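3.2 Bin and cable routing

The cell was built in the shared workshop in Zostow by two of the authors, with help from Olaia Sarmiento on the wiring. We clamped a metal bin to a wooden table and put printed covering under it. The cables run outside the arm in a wide loop -- this gives the last joints enough freedom, but the loop must be checked after each change of the gripper (Figure 2).

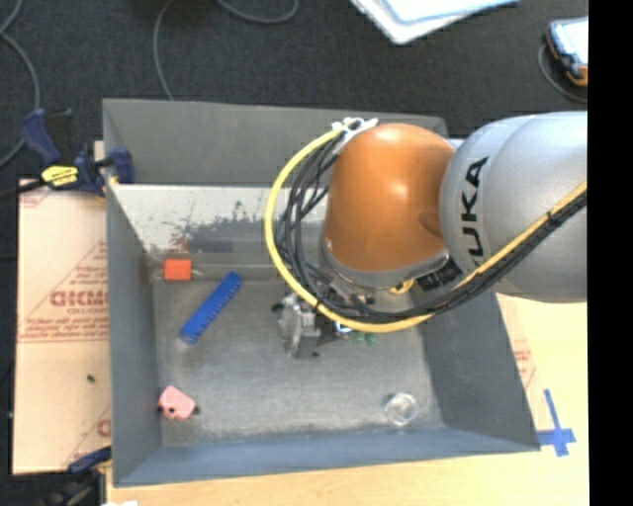

2 min read

Figure 2. The KUKA arm over the bin, with toy-like pieces and a clear round container on the floor of the bin.

In June we moved the bin 200 mm closer to the base, and marked the table with blue tape. The sloped walls remain the main difficulty. A long brick which lies flat is easy to approach from above, while a piece near the foot of a wall leaves little space for the fingers. For such pieces we limit the speed to 300 mm/s and tilt the tool before it goes down.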